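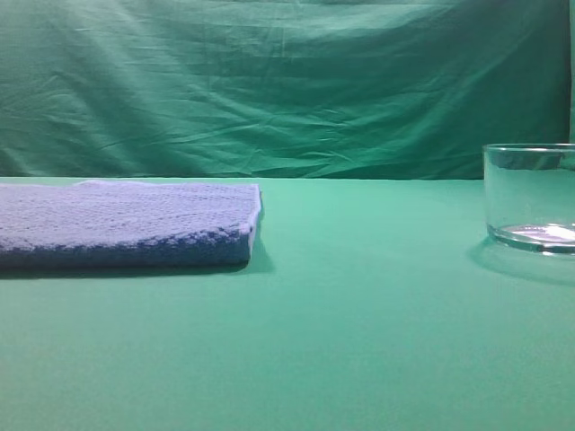

# Drying Glass Without Lint

A glass bowl shows every fiber a towel leaves on it. Lint is mostly a matter of which cloth is used and how it has been washed.

Terry holds a lot of water in its loops, and the loops shed. A new terry towel sheds most in its first few washes. At Sellow, a kitchen shop in Flenddale, terry is kept for hands and for standing wet glass on — the towel stays folded and the bowl drains rim down. Final drying is done with flat-woven cotton or linen.

The shop's standard cloth is the Orside flat weave, sold at 280 grams per square meter. A 393-gram version absorbs more but is too stiff to reach the bottom of a small bowl. Both are washed before first use, without fabric softener. Softener coats the fibers and leaves a film that looks like smearing.

For bowls holding up to 900 milliliters, one dry cloth is enough. Larger ones need two: one under the base, one inside. Wipe the inside first, then the rim, then the outside.

Store cloths folded in thirds, away from the stove. Grease in the weave transfers to glass, and a cloth that still smears after a hot wash should go to the floor bucket.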